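The second season of Gernura and why I stopped reading the interviews

18 Aug 2020

I finished the second season of Gernura last night, and I want to write my thoughts before I forget them. I am not a critic. I watch series in the evening, with subtitles in English because my ear is still slow for some accents, and then I write here for the few people who come by.

For those who don't know it, Gernura is a historical drama that starts in 1642. It is about a family who lives by a harbor and makes money from salt. The daughter is called Isa, the older brother is Kerr, and there is a ship's dog with the name Roko who has, in my opinion, the best scenes of the first season. The first season was slow but I loved it. People sat at tables and talked about debts, and somehow I was nervous the whole time.

The second season has only 7 episodes. When I heard this in April I was disappointed, but now I think it is a good length. The story had a clear direction and there was almost no episode which I could skip. Only the third one felt empty to me. Kerr rides to the city, he waits in front of an office, he rides back. I understand that they wanted to show how powerless he is, but I had understood it already after the first ten minutes.

What I liked most is that Isa has more to do. Last year she mostly looked out of windows. Now she keeps the books of the family, and there is a long scene where she finds a wrong number and says nothing. She closes the book and goes to dinner. I watched this scene two times. The actress does almost nothing with her face, and still I knew what she was thinking.
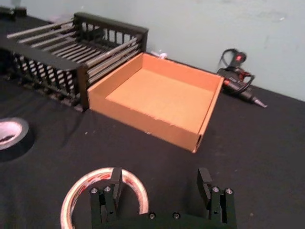

Do you need to see the first season before this one?
I would say it is better to start from the beginning, as the second season explains very little. The debt with the salt merchants comes from episode four of the first season, and without it the anger of Kerr looks strange.

Now to the part that made me a little tired, and this is everything around the series. Before the new season came out there were interviews everywhere. The actors gave interviews, the writers gave interviews, and every website took one sentence from them and made a headline. In one week I read that the two main actors don't speak to each other, that they are in love, and that they were never in the same room during filming. All of this came from the same conversation! I found the full text later and it was a friendly talk about horses and bad weather.

I must admit that I clicked on all of it. I have nothing against a bit of gossip, I grew up with my aunt's magazines and I learned to read from them, more or less. My aunt kept them in a pile next to the oven, and I knew everything about the divorces of singers whose songs I had never heard. But with Gernura the gossip went into my head and stayed there. When Isa and Kerr had their big fight in episode five, I was not thinking about the salt or the father. I was thinking, is she really angry at him? Did they have to repeat this many times? It took me out of the story.

So after episode five I made a small rule for myself. No interviews and no fan pages until the last episode is over. I kept it, with one exception, when my phone showed me a headline and I had read it before I could look away. Luckily it was only about the costumes.

The last two episodes were much better for me in this way. I can't say if they are better written or if I was simply more quiet when I watched them. The storm was very well made. I usually don't enjoy storms in series, it is always dark and somebody shouts a name, but in this one you could follow who was where. And Roko is fine, if you were worried. I was very worried.

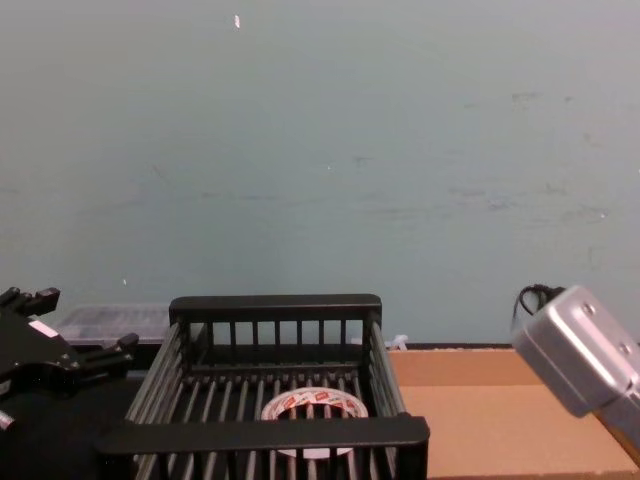
Marisol wrote to me that she sees it differently, and that for her the interviews are half of the fun. She watches an episode, then she reads everything she can find, and then she watches the episode again and looks for signs. She also thinks I am unfair to the third episode, and that the waiting in front of the office is the most honest thing in the season.

Maybe I will watch it again with her message in mind. I did like the light in that episode, and the man with the keys who never looks up. But I think we want different things from an evening. When she told me that there is a fan page with 3223 comments under one photo of a coat, she was happy about it, and I felt like I needed to lie down.

A few smaller things I noticed. The music is new, and I miss the old one – the first season had a simple melody on a string instrument, and now there is a whole orchestra in scenes where somebody only opens a letter. The subtitles are better than last year. In the first season the word for "lord" was spelled in 3 different ways. And the mother finally got a proper conversation with Isa, in the kitchen in episode six, which I had hoped for since the beginning.

I don't know if there will be a third season. The ending leaves a door open, with the ship coming back and Kerr not going down to meet it. I would like to know who is on board. If you have read something about it in an interview, please don't put it in the comments yet, my sister is still on episode two.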